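4.2 Self-Occlusion in the Wrist View

The policy described in Section 3 receives one wrist image per control step, and for most of an approach a fair share of that image is the robot looking at itself. We had treated this as a cosmetic matter. The first version of our planner, Layug, was tuned for most of August on an external view, where the gripper is small and well behaved, and it was moved to the wrist view on the assumption that a closer camera could only help. It did not help. Success in simulation fell on every task except the one that required the arm to stay still.

The trouble is easiest to state in terms of the segmentation stage. Tandow, our simulator front end, renders the gripper in the same pass as everything else, so the linkages arrive as ordinary pixels with ordinary edges. The object proposal network likes edges. Given a target partly hidden by the fingers, it would propose the target, then a finger link, then with great confidence a pivot screw. In one run the planner computed a collision-free path for grasping its own knuckle, and we are obliged to report that the path was quite good.

Our fix is a kinematic mask. At each step the current joint state is used to project the gripper mesh into the camera, the silhouette is dilated by 5 pixels, and everything inside it is withheld from the proposal network. The network then sees only what lies past the mechanism, including anything visible through openings in it. A coarse mask built from a convex hull is cheaper to compute but fills those openings in, and late in an approach they may hold the only useful evidence of the target. We therefore keep the full mesh outline and pay nearly 3 milliseconds per step for it (Figure 10).

Masking creates a smaller problem of its own. When the visible part of an object is a sliver between two links, its centroid is a poor guide to where the object is, and the estimate jumps whenever the fingers move. We carry the last 17 pose estimates forward in a short buffer and reject any update whose visible area has dropped by more than half in one step. Capucine Sabatier proposed a learned replacement for this rule. It performed slightly worse and took two weeks to train - the rule stays.

The Relturitz task set was rerun with these changes and no others. Results are given in Section 5.
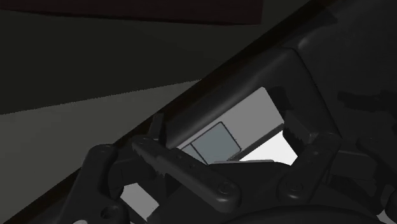

Figure 10. Simulated view with the gripper in front; a light gray object shows through the opening in the housing.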